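Preguntas frecuentes sobre la compra con cesta en Votine

¿Dónde encuentro las cestas?
Junto a la entrada y al lado de las cajas. Son de plástico, con asa, y se devuelven al terminar en cualquiera de los dos puntos.

¿Puedo usar mi propia bolsa?
Sí. Las piezas sueltas se pueden llevar en bolsa de tela o de malla hasta la caja, donde se sacan para pesarlas.

¿Cuánto peso admite la cesta?
Recomendamos no cargar demasiado. Para compras grandes hay carros. Las patatas y los boniatos van abajo y los tomates encima.

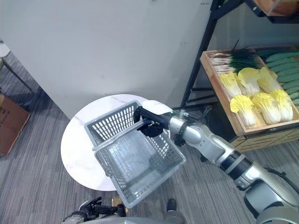
¿Se puede dejar la cesta en el suelo mientras elijo?
Sí, siempre que no estorbe el paso. Las cestas se lavan cada noche con agua y jabón neutro y se apilan cuando se han secado. Si encuentra una sucia, entréguela en caja y le daremos otra.

¿Cómo está ordenada la verdura?
En cajones de madera inclinados hacia delante. Algunos cajones llevan dos productos, uno al fondo y otro en la parte delantera. Mire el cartel de precio de cada uno antes de pesar.
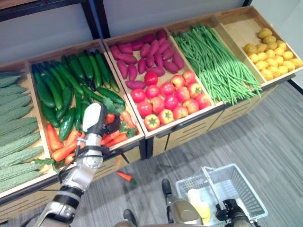 Cajones de verdura: melón amargo, pepinos con zanahorias delante, boniatos y tomates, judías verdes.

¿Puedo escoger las piezas yo mismo?
Sí. Le pedimos que no apriete los tomates y que deje en su cajón lo que no vaya a llevarse.

¿Cuál es la compra mínima?
No hay. Puede llevarse una sola zanahoria. La báscula marca desde 100 gramos; las cantidades menores se pesan en caja.

¿Cómo se prepara el melón amargo?
Se abre a lo largo, se retiran las semillas con una cuchara y se corta en medias lunas. Con sal durante media hora pierde parte del amargor. La piel no se quita. Para un salteado de cuatro raciones bastan 800 gramos.

¿Guardan pedidos?
Sí, de un día para otro. Los pedidos de judías verdes de más de 1,000 gramos se hacen antes de las seis de la tarde. Pregunte por Nhyira Appiah en la sección de verdura.

¿Tienen la misma verdura todo el año?
No. En febrero hay menos tomate y menos pepino. El resto depende de lo que traiga Addo, nuestro proveedor.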